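Sorting out the play kitchen, finally

The play kitchen has been in this house for longer than the sofa. It came from a neighbour in Karklow who was moving, and for the first year it was just the unit itself and a saucepan without a lid. Then people heard we had one. If you have a child and a toy kitchen, everybody who has ever owned a plastic sausage will bring it to you.

By June it had got to the point where the children weren't playing with it any more. They were tipping it out, looking at it and walking off. I have been putting the job off since before Easter, and on Tuesday they were both out until half past three, so I made a coffee and got on with it.

I carried everything through in the washing-up bowl and two carrier bags and put it all on the floor. I did count it, because I wanted a number to put in front of my husband. It came to 174 pieces. That included food, pans, plates, cutlery, a till with no drawer, half a birthday cake and a great many bits of Velcro fruit that no longer had another half.

The first thing I did was take out whatever was broken. Cracked plates went, and so did a knife that had been chewed. The Velcro fruit I tried to match up, and I gave it a fair go, but there were eleven halves of things with no partner and I put them in the bin. I thought I would feel worse about it.

The second thing was duplicates. We had five whisks. I can't explain five whisks. We had more fried eggs than any café would get through in a morning, and four identical slices of pizza from a set which must once have had six. I kept one whisk, two eggs and all four slices of pizza, as my daughter gives one to each of us and there are four of us.

After that came washing. My friend Ánh Thái has childminded for years and she does hers in the bath, with a squirt of washing-up liquid and an old toothbrush for the corners, and then leaves it on towels overnight. I did the same except for anything with a sticker or a label, which I wiped with a cloth. Labels come off in the bath and then you find them on your foot. The bath needed a clean afterwards too, so allow for that.

I had meant to buy proper storage. I looked at a set of shallow trays from Clament which would have been just right, and they wanted 50 pounds for it before delivery, so I closed the page. What I have used is two under-bed boxes we already owned and a wire basket from the market. One box is food and the other is everything you cook with or eat off. The basket is for whatever is being played with that week.

The basket is the part that has made the difference — I wish I had done it two years ago. I choose a small amount and the rest stays in the boxes on top of the wardrobe. When they get bored I swap it over. I don't have a timetable for this. I did try to make one and it lasted until the Friday.

My rules for what goes in, such as they are, go like this. There should be something to cook in, something to serve on and a few things to eat. The food should be different shapes, because the little one likes handing you things and naming them. No more than one bottle or jar, or they fight over who is shaking. Nothing with batteries unless I am in a very good mood.

Kolbrún Toft asked me last time what I would actually keep if I had to start again, so I had a think. I would keep the pans. Pans get used every single day, for soup mostly, but also as hats and for carrying stones in from the garden. I would keep a colander for the same reasons. I would keep an oven with a door that opens, even if there was nothing else to the kitchen, as putting something in and shutting the door on it is most of the game. I would not bother with miniature cereal boxes, which are flat inside a day.
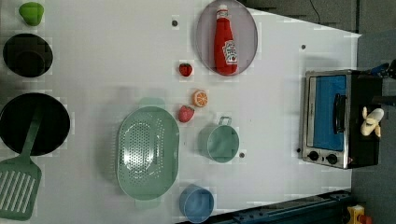

Maya Nassar

The oval colander is the one I would fight for out of all this. It is a nice minty green and has a flat handle at each end, so it is easy for a small person to get hold of. The black frying pan is a good size too, and the slotted spatula goes with it. For food there are two strawberries and a slice of orange, and the ketchup bottle is the one bottle allowed. The toaster oven is bright blue inside, which I like more than the children do.

The plate matters more than I expected. When there are six plates out, they get stacked and left. With one, somebody has to be served and somebody has to wait, and there is a lot of talking about whose turn it is.

As for what left the house, I ended up with 70 pieces in a bag for the toy library and one smaller bag for the bin. Nghĩa Doãn took the toy library bag for me as he was driving past, and he has already sent a message to ask if we want a plastic roast chicken. I said no thank you. We have a roast chicken.

Next on my list is the dressing-up box, which smells, and after that the jigsaws. If anyone has a sensible way of keeping jigsaws without the cardboard boxes, please leave it in the comments. I have tried zip bags and the children can open them.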